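Looking After a White Work Table

Print this page | E-mail this to a friend

Pale tops show every little thing, and I have grown fond of ours all the same. A few faint specks and scuffs never stopped anyone rolling out pastry or cutting a dress pattern.
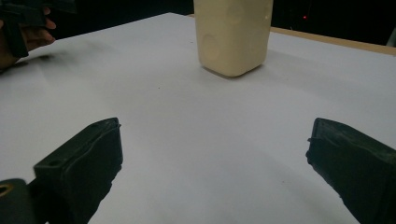

Everyday wiping

Warm water, a drop of washing-up liquid and a well-wrung cloth will do for most days. I like to start at the far side and work towards myself, then go over it again with plain water, as soap left behind dries to a dull film and you'll spend the next week wondering why the table looks grubby when you've only just cleaned it! Dry it with an old tea towel. The best one I own came from a holiday in Irkness and has gone so thin you can see daylight through it, but it leaves no fluff at all.

Scuffs and grey rubs

Mix 2 teaspoons of bicarbonate of soda with just enough water to make a paste, dab it on and leave it for 20 minutes while you have a cup of tea. Rub in small circles with a soft cloth and rinse well. Do try it in a corner first — some shiny finishes will lose their gloss, and there is no getting it back.

Tea, beetroot and turmeric

Tea comes off with the same paste. Beetroot wants cold water, and quickly. Turmeric is the real villain, I'm afraid, and after two goes with the cloth I leave it be and move the table near a sunny window (ours faces the garden, and a yellow ring from a June curry had faded nicely by the end of the month).

Glue and candle wax

Let it go hard. A bag of frozen peas laid on top helps it along, and then an old plastic card held nearly flat will lift most of it. Please don't be tempted by a knife, however careful you are.

Wooden edges

If your table has a wooden edge, keep the wet cloth off it and give it a little oil in spring and autumn, wiping away whatever hasn't soaked in after 20 minutes or so.

Last updated September 2022

Recent tips
Getting candle wax out of a tablecloth
Storing spare foam so it keeps its shape
Drawers that stick in damp weather
21 uses for an old pillowcase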